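Atelier Prudeck : la vaisselle passe à la télécommande

Le cycle de démonstrations commencé en juin se poursuit chez Prudeck, avec un changement de matériel et un nouveau lot d'objets. 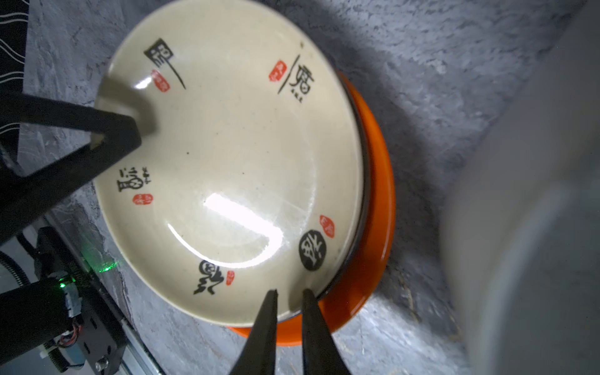
Jusqu'ici, les opérateurs guidaient le bras à la main, en le tenant par le poignet. La méthode convient bien aux gestes lents, mais elle fatigue vite et les trajectoires gardent la trace des hésitations de chacun. Depuis l'automne, l'équipe travaille à distance avec le poste Cletar : l'opérateur manipule un bras de commande et le bras de la table reproduit ses mouvements.

Les exercices portent sur la vaisselle empilée. Il s'agit de saisir un bol par le bord, de le soulever sans entraîner l'assiette et de le reposer à côté. Les émaux brillants donnent du fil à retordre — les reflets se déplacent en même temps que la caméra du poignet — et les bols évasés demandent une approche assez inclinée. Un bol décoré et un bol uni ne se ressemblent guère à la caméra, même quand la prise est identique. Nous varions donc les modèles d'une série à l'autre.

Le jeu Clamov compte à ce jour 1503 démonstrations, reprises ratées comprises. L'objectif pour la fin du cycle est de 3000. Les essais où le bol glisse sont conservés et annotés à part. Ceux qui ont été interrompus par une coupure de liaison sont supprimés.

Deux points pratiques pour les opérateurs inscrits. Les créneaux durent désormais deux heures, pause incluse. Le bras de commande doit être remis en position de repos avant l'arrêt du poste, faute de quoi l'étalonnage est à refaire.

La prochaine réunion de suivi aura lieu le jeudi 4 décembre 2025, salle Godoy. On y parlera surtout du format des annotations et du choix des couverts.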